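Pokex Publishes Setup and Care Procedure for Hand-Held Gripper Stations

Tabletop cell procedure covers finger pads, markers, lens and daily checks 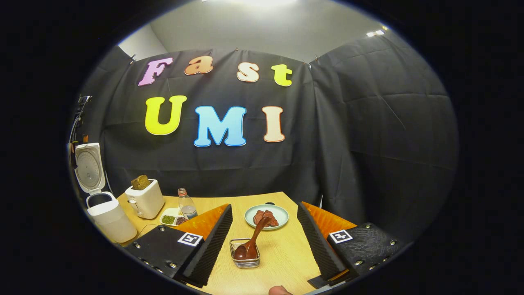

By Vesela Grgić, Pokex Press Office | October

Pokex has released a written procedure for setting up and maintaining its tabletop recording stations, which use a hand-held two-finger gripper with a wide-angle camera. The document, Procedure 1027, replaces the separate notes kept at the Grasel and Shehu sites.

The procedure starts with the fingers. Each has a black base plate, an orange pad and a strip of ridged black foam on the inner side. Operators check the plate screws by hand before the first session. Foam is replaced when the ridges stay flattened after release, or after 400 sessions.

A square marker is fixed to each plate. Markers are wiped with a dry cloth and inspected for lifted corners. If one is replaced, the gripper must be opened and closed fully 4 times and the width calibration repeated before any recording is accepted.

The lens is cleaned last, after the table has been laid out. Dark cloth is clipped along its upper edge behind the table. Appliance cords are routed away from the working area, and small items are placed within reach of the fingers without moving the stand.

"Most of the rejected recordings we reviewed traced back to a marker or a loose pad," said Hrvoje Vidmar, maintenance lead at Pokex. "A full check takes 40 minutes on a new station. The daily version is much shorter."

Replacement foam and pads are supplied as a single kit by Nondel. Sites should log the kit number with the gripper's serial number.

Procedure 1027 is available to station operators on request from the Pokex service desk.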